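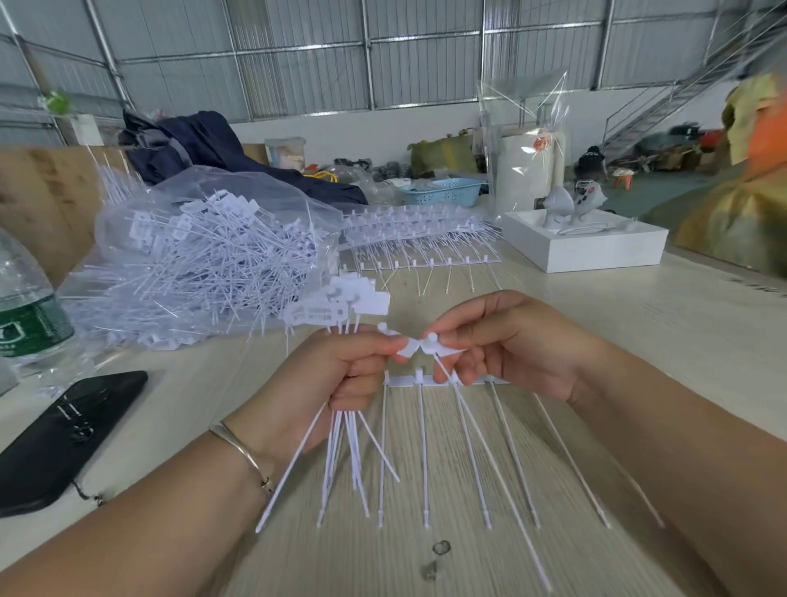

Photograph: Kaczorowski Packaging Services, hand finishing section

Workshop tips: keeping a hand finishing bench in good order when part of the line is automated

The notes on this page are issued to section leaders and bench staff at Kaczorowski Packaging Services. They may be copied by other small workshops that separate, sort and bundle plastic seals, tags and ties by hand. They were first drawn up when the Unach feeder was installed at the moulding end of the building, and were revised in January after the Grullero counting unit came into use.

Both machines have altered the work at the bench. The feeder delivers moulded strips at a steady pace throughout the shift, where previously a trolley was brought over when somebody had time to fetch it. The counting unit checks finished bundles by weight. Separation of the tags from their runners remains a hand task, as do the inspection of the heads and the squaring up of each bundle. Staff who formerly spent part of the day counting now spend it separating and inspecting, and the advice below is arranged with that change in mind.

Setting out the table

Place unworked strips flat in front of the worker, with the straps towards the body. A seal tag has a flat head and a long thin strap, and the straps spread as soon as the strip is set down. Allow them room to do so. Strips piled across one another will knot, and a knotted strip takes longer to clear than three laid singly.

Loose tags should go into a large clear bag standing open at the back of the table. Clear bags are preferred to cartons: a tag of the wrong colour can be noticed without emptying the contents. Fold the rim of the bag outwards twice so that it keeps its shape.

Bottles, telephones and keys are permitted on the table at present. They should be kept to one side, clear of the strips. Drinks must have a screw cap. Metal items of any kind must be taken off the table before a bag is closed, as the counting unit will accept a bag containing a key and record it as tags.

Separating tags from the runner

Hold the bundle in the weaker hand with the heads uppermost and level. Take one head at a time between the fingertips of the other hand and draw it away smoothly. Do not pull by the strap. Straps that have been stretched may look sound and still fail when the customer closes them.

Twisting is quicker for the first hour and harder on the wrist thereafter. New starters should be shown the straight draw on their first day and checked again after 2 weeks.

Bracelets and watches with open links should be removed or covered by a cuff if straps are found to catch on them. Plain close-fitting bangles have given no trouble at this site. Rings are a matter for the section leader.

A moulding that leaves a small spur on the head should be set aside in the reject tray. Spurs are not to be trimmed at the bench. Report them to the moulding end when they appear on more than one strip, and keep the strip.

Colour and print

Yellowed straps are to be kept apart from white ones, even where the tint is pale. Mixed bundles account for most of the returns received by this section. Check colour under the overhead lights with the strip held over a sheet of white paper, particularly late in the afternoon.

Where heads carry printed text or numbers, keep them facing the same way from the moment they leave the runner. The numbers need not be read at the bench. The counting unit does not read them either, and a bundle with one head reversed will pass through it without remark. For numbered orders the section leader opens one bag in every 52 and looks at it by eye.

Working at the pace of the feeder

Several members of staff reported in the first weeks that they felt hurried by the feeder. It was found to be set to the rate of the fastest table. The rate is now agreed with each table at the start of the shift and may be lowered on request at any time, without a reason being given. It may be raised only by agreement of everyone seated there.

Strips that arrive before they are wanted should be left on the receiving shelf. Please do not bring them to the table to clear the shelf. The feeder stops by itself when the shelf is full, and such a stop is not recorded against any person.

Workers are to change task every 2 hours, moving between separating, inspection and attendance at the counting unit. Before the machines were installed this happened of its own accord, through fetching and carrying. It must now be written into the rota. Attendance at the counting unit involves standing, and a stool is to be kept within reach for rests.

When the counting unit rejects a bag

Shake the bag level and present it again. If it is rejected a second time, pass it to the bench for counting by hand and write the figure on the bag. Do not add or remove tags until the display agrees. The usual causes are a piece of runner left among the tags, a damp bag, or a change of strap length on the order which has not been entered.

All bench staff should be able to count a bag by hand, and practice time is given for it. The Jondberg pattern of counting, in which tags are laid in crossed tens, is recommended as it can be left and resumed.

Wrapping and clearing down

Stand rolls of film upright at the back of the table with the loose end tucked in. A roll laid flat collects dust on the underside and is apt to travel.

At the end of the shift, sweep detached tags towards the middle of the table and pick them up by hand. Tags on a painted floor are slippery, so the floor under and behind each table should be swept before the next shift is admitted. Empty runners go in the regrind sack, white and tinted separately. Bags left part filled are to be tied and labelled with the order and the table.

Faults with the feeder or the counting unit are reported on internal extension 2046. Please leave the machine switched on and the cover closed until it has been seen.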